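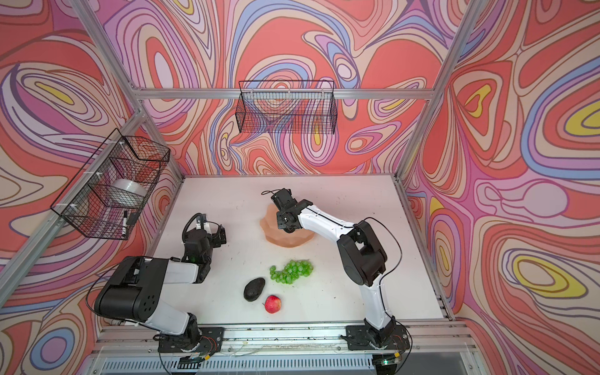
Radwa Alaoui told us that bold wallpaper makes a small room feel smaller, and that she would only ever put it on one wall. Most people we spoke to in the first week said much the same, so we decided to make it the question for our project: do people like strong patterns less in small rooms than in large ones?

What we did

We wrote a short survey with 12 questions and left paper copies at the Lamrani paint shop and the library on Fekero Street. It asked about room size, who chose the wallpaper and how long it had been up. We also went to see six homes in Rillow where patterned paper had been up for at least five years.

Swirls and wavy bands came up often in the answers, mostly from people who remembered them from their parents' houses. Flowers were still the most common choice in bedrooms. Stripes did badly – several people said they show up every crooked wall. 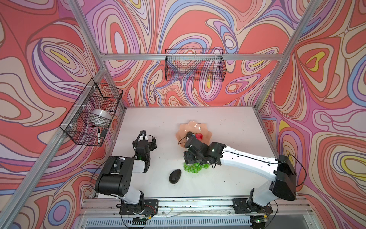
What we found

Room size mattered less than we expected. People with box rooms and narrow halls were often the happiest with a loud pattern, as they spent little time in there. The complaints came from living rooms, where people said they got tired of looking at it.

Cost was the other main point. Roughly 1,000 leaflets went out with the survey and few came back, so we can't say much about prices. Next time we would knock on doors in March, when more people are decorating.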